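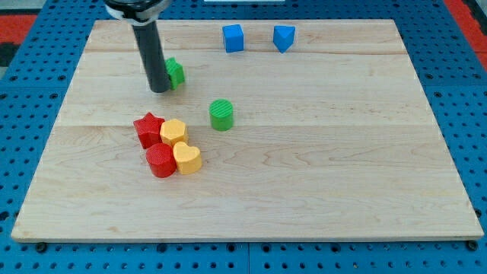
Maple board on the blue pegboard table, with the blocks on it

**Zoia Boiko**

I'm setting up a board like this one for sorting colored blocks. The top is made of joined maple planks and sits flat on perforated pegboard. I have 2 problems. Small blocks catch on the seams when I slide them, and I can't decide on a finish. I used a wipe-on oil from Rathjen last May and it left the surface tacky – the blocks dragged badly. Should I sand it all back or just put something over the top? I'd like to keep the grain showing.

**Kanokwan Thongsuk**

Sand it back. Tacky oil usually means too much went on and the extra wasn't wiped off, and anything you put over it will stay soft. Start with 120 grit along the planks, then finish with 230 or whatever your store has close to that.

For the seams, lay a straightedge across them first. If one plank stands higher, scrape it down before you sand. 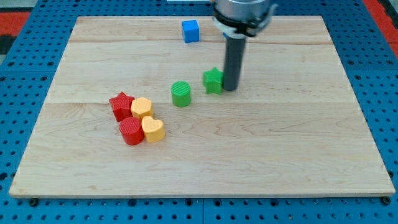
After that I'd use a thin water-based matte coat, let it dry overnight, rub it lightly and do one more. Matte slides better than gloss in my experience, and it doesn't glare under a lamp. Check the bottoms of the blocks too. Mine had a rough edge from the saw and I blamed the board for weeks.

**norircombe12**

I just use paste wax. Takes 10 minutes. You have to redo it now and then but the blocks slide fine – no idea if it works over old oil though.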